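동네 소식: Rusance 공유부엌, Ramadan 한 달 동안 새벽에도 문 엽니다

드디어 됐어요! Vakport 시장 뒷골목에 있는 공유부엌 Rusance가 이번 Ramadan 기간에는 새벽에도 불을 켜 둔다고 합니다. 어제 저녁에 반찬 만들러 갔다가 문 앞에 붙은 안내문을 보고 그 자리에서 사진부터 찍었네요. 작년에도 해 달라는 사람이 꽤 있었는데 그때는 흐지부지됐거든요. 저도 건의함에 쪽지 넣은 사람 중 하나라서 괜히 제가 이긴 기분이고 그렇습니다.

일단 시간부터 적을게요. 평소에는 아침 아홉 시에 열고 밤 열 시에 닫잖아요. Ramadan 동안에는 새벽 세 시에 한 번 열어서 여섯 시까지 쓰고, 잠깐 닫고 청소한 다음에 원래대로 아홉 시에 다시 엽니다. 밤에도 한 시간 늦춰서 열한 시까지 한대요. 그러니까 해 뜨기 전에 먹는 밥, 그걸 준비하는 분들이 쓸 수 있는 시간이 생긴 거고요. 해 지고 나서 먹는 밥은 원래 여는 시간 안에 들어가니까 따로 바뀌는 건 없는데, 대신 그 시간대가 엄청 붐빌 거라 예약을 꼭 하라고 빨간 글씨로 써 놨더라고요.

저는 단식을 하는 사람은 아니에요. 그런데 이 골목에 산 지가 좀 되다 보니까 Ramadan이 오면 동네 리듬이 달라지는 게 몸으로 느껴져요. 낮에는 시장이 좀 느긋하고, 해 질 무렵이 되면 갑자기 골목 전체가 바빠지고, 튀김 냄새가 나고, 봉지 들고 뛰는 사람들이 보이고요. 그러다 어느 순간 길이 싹 조용해집니다. 다들 먹는 거죠. 그리고 한 시간쯤 지나면 또 우르르 나와서 차를 마셔요. 저는 그 시간이 일 년 중에 제일 좋더라고요. 밤 산책하기에 그만한 때가 없어요.

요금 얘기. 새벽 시간에는 한 번 쓰는 데 2,000원이고, 열쇠 보증금으로 2,000원을 따로 맡깁니다. 보증금은 나갈 때 열쇠 반납하면 바로 돌려주고요. 낮에는 상주하는 분이 문을 열어 주니까 보증금이 없는데, 새벽에는 열쇠함을 직접 열고 들어가야 해서 이렇게 정했대요. 둘이 금액이 똑같아서 안내문 앞에서 같은 말을 두 번 쓴 건가 하고 한참 들여다봤어요. 저만 헷갈린 게 아니었는지 누가 볼펜으로 '따로따로!'라고 적어 놨던데요.

장보기는 Firker가 같이 움직입니다. 시장 입구에 있는 그 식료품점이요. Rusance에서 300미터 떨어져 있어서 파 한 단 빼먹어도 금방 뛰어갔다 올 수 있는 그 가게! Firker도 이번 한 달은 새벽에 셔터를 반만 올리고 장사를 한다고 하네요. 다만 전 품목은 아니고 빵, 달걀, 우유, 요구르트, 대추야자, 병아리콩 같은 것만 입구 쪽 매대에 내놓는답니다. 고기는 새벽에 안 팔아요. 정육 코너 담당하시는 분이 출근하는 시간이 따로 있어서 그건 어쩔 수가 없다고 합니다. 고기 쓸 분은 전날 저녁에 미리 사서 Rusance 냉장고에 이름표 붙여서 넣어 두면 됩니다.

이름표, 이거 진짜 중요해요. 작년 여름에 제가 양념해 둔 닭을 이름표 없이 넣었다가 다음 날 가 보니 없더라고요. 규칙상 이름표 없는 음식은 저녁에 정리한다고 돼 있어서 할 말도 없었어요. 이번 기간에는 냉장고 위 칸이 당일용, 아래 칸이 다음 날 새벽용으로 나뉩니다. 이름표에는 이름이랑 쓸 시간만 적으면 되고 전화번호는 적지 말라고 하네요. 전에 어떤 분이 모르는 전화를 받았다나 봐요.

자리 얘기도 해야죠. 조리대는 네 자리 그대로고, 새벽에는 한 자리당 한 팀만 받습니다. 식탁이 있는 안쪽 방까지 다 합쳐서 정원이 35명인데, 이게 소방 기준으로 정해진 숫자라 절대 못 늘린대요. 작년에 마지막 주쯤 되니까 저녁마다 사람이 문밖까지 서 있었잖아요. 올해는 안쪽 방은 예약한 팀만 들어가고, 예약 없이 온 사람은 마당 쪽 긴 의자를 쓰는 걸로 바뀌었어요. 마당에 천막을 친다고는 하는데 제가 갔을 때는 기둥만 서 있었습니다. 비 오면 어떡하나 싶긴 하네요.

짐은 각자 상자나 바구니 하나에 담아 와서 조리대 근처에 두고, 나갈 때 그대로 들고 나가는 게 기본입니다. 선반에 개인 물건 올려 두는 건 이번 기간엔 안 된대요. 행주랑 앞치마도 자기 걸 가져오는 쪽을 권한다고 하고요(공용 행주는 낮에만 내준답니다). 저는 원래도 뭘 바리바리 싸 들고 다니는 편이라 별로 달라질 게 없어요.
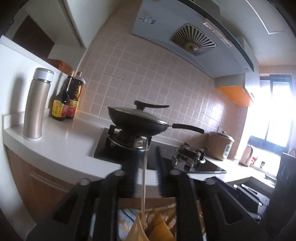

새벽 소음은 어떻게 할 거냐고 묻는 글도 동네 게시판에 바로 올라왔어요. 부엌 바로 위층에 산다는데, 밤 열한 시까지 듣고 새벽 세 시부터 또 들으면 네 시간밖에 못 잔다, 믹서기만이라도 막아 달라, 이런 내용이었습니다. 화를 내는 글은 아니었고 오히려 되게 조심스럽게 쓰셨더라고요. 저는 읽으면서 아, 이건 생각 못 했네 싶어서 좀 뜨끔했어요. 아래에서 쓰는 사람은 도마 소리가 위로 얼마나 올라가는지 모르잖아요.

그래서 오늘 낮에 Rusance에 다시 가서 물어봤습니다. 답은 이래요. 새벽 시간에는 믹서기, 푸드 프로세서, 반죽기 전부 금지. 고기 두드리는 것도 금지. 환풍기는 약하게만 틀고, 골목 쪽 창문은 닫아 두고, 마당 쪽 창문만 엽니다. 의자 다리에는 펠트를 새로 붙였다고 하고 도마 밑에 깔 고무판도 주문했대요. 음악은 당연히 안 되고요. 그리고 제일 중요한 거, 나가면서 골목에서 떠들지 말기. 사실 부엌 안보다 골목에서 인사하고 또 인사하고 헤어지다 말고 또 얘기하는 게 더 시끄럽거든요. 제가 그 주범 중에 하나라서 할 말은 없습니다만.

병아리콩이나 렌틸콩 갈아야 하는 분들은 그럼 어떡하냐, 전날 밤 열 시 전에 갈아서 냉장고에 넣어 두면 됩니다. 밤 열 시부터 열한 시까지 늘어난 한 시간도 새벽이랑 똑같은 규칙이라 기계는 못 써요. 이 부분은 안내문에 작은 글씨로만 적혀 있어서 다들 놓칠 것 같아 따로 적어 둡니다.

예약은 어떻게 하느냐! 전화 예약은 안 받고, 입구 옆 게시판에 걸린 종이표에 직접 적는 방식입니다. 네, 종이요. 온라인으로 하면 안 되냐고 물어봤더니 작년에 해 봤는데 잡아 놓고 안 오는 사람이 너무 많았대요. 직접 와서 적은 사람은 웬만하면 온다고 합니다. 한 번 올 때 이틀 치까지 적을 수 있고, 못 오게 되면 와서 줄을 긋든지 아는 사람한테 부탁해서 긋든지 하면 됩니다. 세 시에서 여섯 시 사이를 한 시간 반씩 나눠서 앞 시간, 뒤 시간으로 받는데, 해 뜨기 전에 다 먹어야 하는 분들은 당연히 앞 시간을 원하겠죠. 그래서 앞 시간은 단식하는 분들이 먼저 적고, 남는 자리가 있으면 전날 저녁 여덟 시부터 아무나 적을 수 있어요.

저 같은 사람도 뒤 시간은 써도 된다는 얘기입니다. 새벽 시장 나가는 분들이나 야간 근무 끝나고 들어오는 분들한테도 좋을 것 같아요. 저는 도시락 싸는 날이 많아서 벌써 두 번 적고 왔어요. 집 부엌이 화구 하나짜리라 국 끓이면서 계란말이를 못 하거든요. 화구가 여러 개 있다는 게 얼마나 큰 사치인지 원룸 살아 본 분들은 아실 거예요.

음식 나눔도 이어집니다. 작년에 해 질 무렵마다 대추야자랑 물을 입구 탁자에 내놨던 거 기억하시는 분 있을 텐데, 올해도 해요. 이번에는 Firker에서 대추야자를 대고, 수프는 그날그날 Rusance를 쓰는 팀들이 냄비에서 조금씩 덜어서 내놓는 식으로 한답니다. 의무는 아니고요. 단식 여부 안 묻고, 어디 사는지도 안 묻고, 그냥 지나가다 먹어도 됩니다. 그릇은 가져오면 좋고 안 가져와도 종이컵이 있습니다. 종이컵은 좀 줄였으면 좋겠어요. 작년에 골목 쓰레기통이 넘쳐서 바람 부는 날 컵이 굴러다니는 걸 제가 몇 번을 주웠는지 몰라요.

수프 하니까 생각나는데, 작년에 누가 내놨던 레몬 들어간 렌틸콩 수프가 있었거든요. 위에 빨간 고춧가루 기름을 살짝 두른 거. 그거 먹고 제가 집에서 네 번을 따라 해 봤는데 그 맛이 안 나요. 커민을 볶아서 넣어 봤고, 양파를 오래 볶아도 봤고, 감자도 한 알 넣어 봤어요. 혹시 만드신 분이 이 글 보시면 제발 좀 알려 주세요. 저녁에 입구 탁자 근처에서 서성이는 사람이 있으면 저일 가능성이 높습니다.

알레르기 표시도 올해 새로 생겼어요. 나눔 탁자에 음식을 올릴 때는 옆에 있는 카드에 견과류, 우유, 밀, 계란이 들어갔는지 체크해서 같이 세워 둬야 합니다. 돼지고기랑 술이 들어간 건 아예 탁자에 못 올리고요. 맛술 넣은 조림도 안 된다는 점, 한국 반찬 내놓으실 분들은 꼭 확인하세요. 저도 습관적으로 맛술을 넣는 사람이라 장바구니에서 뺐습니다. 시판 간장도 성분표를 한번 보는 게 좋겠다는 말을 들었어요. 조리대도 한쪽 끝 자리는 이 기간 내내 돼지고기를 안 쓰는 자리로 따로 두고, 그 자리 칼이랑 도마는 손잡이에 초록 테이프를 감아 놓는다고 합니다. 다른 자리로 가져가지 말아 달래요.

주차는요, 없습니다. 낮에도 없고 새벽에도 없어요. 시장 공영 주차장이 새벽에는 차단기를 내려 두니까 차로 오실 분은 강변 쪽에 대고 걸어와야 합니다. 자전거는 마당 안쪽에 세울 수 있는데 새벽에는 대문을 한쪽만 열어서 좀 좁아요. 짐 많은 분은 자전거 먼저 세우고 짐을 옮기는 게 편할 거예요. 마당 턱에 걸려서 냄비 엎을 뻔한 적이 있어서 드리는 말씀입니다.

쓰레기는 음식물만 Rusance 통에 버리고, 포장지랑 병은 각자 들고 나가기. 이것도 새벽에만 해당되는 규칙이에요. 유리병을 통에 넣는 소리가 골목에 그렇게 울린대요. 아까 그 위층 글에도 병 소리 얘기가 있었습니다. Firker 앞에 수거함이 있긴 한데 그것도 아침 일곱 시 전에는 쓰지 말아 달라고 써 붙였더라고요.

그리고 마지막 날 저녁에는 마당에서 다 같이 먹는 자리가 있을 예정이라고 합니다. 날짜는 아직 안 정해졌어요. 달을 봐야 정해지는 거라 하루 이틀 왔다 갔다 할 수 있다고 하고, 정해지면 입구 게시판에 붙인대요. 접시 하나씩 들고 오는 방식인데, 단 음식이 너무 몰릴 것 같으면 게시판 종이에 뭐 가져올지 미리 적어 달랍니다. 작년에는 진짜 탁자 한쪽이 전부 과자랑 케이크였어요. 저는 좋았지만요! 올해는 짠 걸 하나 해 갈까 합니다. 김밥에 햄 빼고 참치 넣어서요.

새벽 운영은 이번 한 달만 해 보고, 끝나면 쓴 사람들이랑 위층, 옆집 의견을 받아서 내년에도 할지 정한다고 해요. 의견 적는 공책이 싱크대 옆에 끈으로 묶여 있습니다. 볼펜은 자꾸 없어지니까 하나씩 가지고 다니시고요.

예약표는 오늘 저녁 여섯 시에 이미 걸렸고, 첫 주 앞 시간은 제가 나올 때 두 칸 남아 있었습니다.

덧붙임) 글 올리고 나서 열쇠함 비밀번호를 물어보시는 분이 있는데 저도 몰라요. 예약표에 이름 적을 때 안에 계신 분한테 직접 들으셔야 합니다.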